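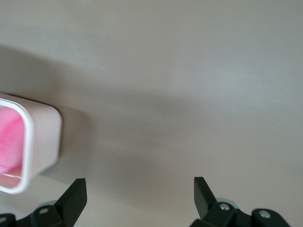 MAISON & RANGEMENT

Petites boîtes, grandes paix domestiques

Par la rédaction, novembre
Temps de lecture : 5 minutes | 214 partages | 37 commentaires

Il y a dans toutes les maisons que je connais un endroit où finissent les choses molles. Je veux parler des doudous, des peluches gagnées à la kermesse, des gants de toilette en forme de canard, de tout ce peuple rembourré qui ne s'empile pas, ne se plie pas et réapparaît sous le canapé le soir où l'on reçoit. Chez moi, c'était longtemps le bas de l'armoire de l'entrée. On ouvrait la porte avec prudence, un genou en avant, et l'on refermait vite.

Je me suis donc intéressée, un peu tard je l'avoue, à la boîte en plastique. La petite, s'entend : celle que l'on prend d'une main, avec des coins arrondis et un rebord blanc, et dans laquelle un seul objet rose vif suffit à remplir presque tout l'espace. J'avais toujours acheté grand. Le grand bac promet beaucoup, il avale tout en une fois (quel soulagement, le premier soir !), puis il devient une sorte de puits où l'on plonge le bras jusqu'à l'épaule pour retrouver l'oreille d'un lapin. La petite boîte oblige à choisir, et les enfants, curieusement, choisissent très bien.

Chez Delent, une boutique où l'on trouve aussi bien des bocaux que des paniers à pain, j'ai passé une matinée entière à ouvrir et refermer des couvercles. La vendeuse m'a laissée faire avec une patience admirable. On apprend beaucoup avec les doigts. Un bon couvercle se pose sans qu'on ait à chercher le sens, ses attaches descendent sans pincer, et l'on doit pouvoir soulever la boîte pleine sans regarder la poignée d'un air inquiet. J'ai reposé 4 modèles avant de trouver celui que je voulais, et je suis repartie avec deux exemplaires, bien entendu, alors que j'étais venue pour un seul.

Reste la question de la peluche elle-même. Faut-il la tasser ? Je suis contre. Une peluche que l'on comprime garde des plis, et celles à poil long prennent un air chiffonné qui fend le cœur des petits propriétaires. On la couche de côté, on rabat les pattes et l'on ferme si le couvercle descend tout seul. S'il résiste, il faut une boîte plus grande ou une peluche de moins, et la négociation commence. Je conseille de la mener assis, à une table bien dégagée, avec un bout de papier brun ou une vieille nappe dessous, car les jouets qui ont vécu par terre rapportent toujours des miettes.
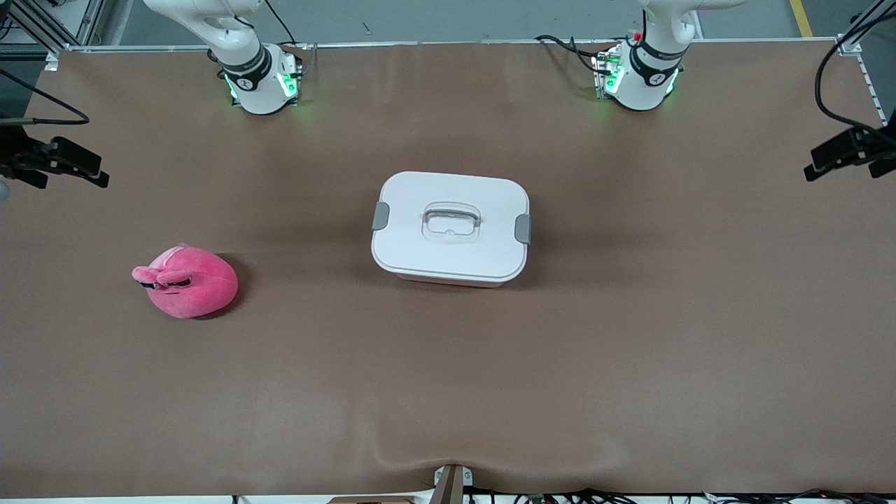

Une lectrice nous écrit que chez elle la boîte fermée ne marche pas du tout, que sa fille oublie aussitôt ce qu'elle ne voit plus, et qu'elle a fini par laisser le doudou préféré dehors, assis à côté de son rangement, comme un gardien. L'idée me plaît énormément. Il y a des objets que l'on range et d'autres qui président au rangement, et je ne vois pas pourquoi on les traiterait de la même manière.

Pour les autres, un couvercle blanc appelle l'étiquette. Les feutres Cuka s'effacent à l'alcool ménager, et un simple dessin vaut mieux qu'un mot quand on a trois ans et demi. Je colle le mien sur le petit côté, sous l'attache, de façon à le lire une fois la boîte glissée sur l'étagère. Un coup d'éponge savonneuse à l'intérieur de temps en temps, un séchage complet couvercle ouvert, et l'on remet tout en place avant le dîner.

L'armoire de l'entrée, elle, s'ouvre désormais des deux mains. J'y ai retrouvé un parapluie.

Contact | Mentions légales | © Ergate Magazine, tous droits réservés | Haut de page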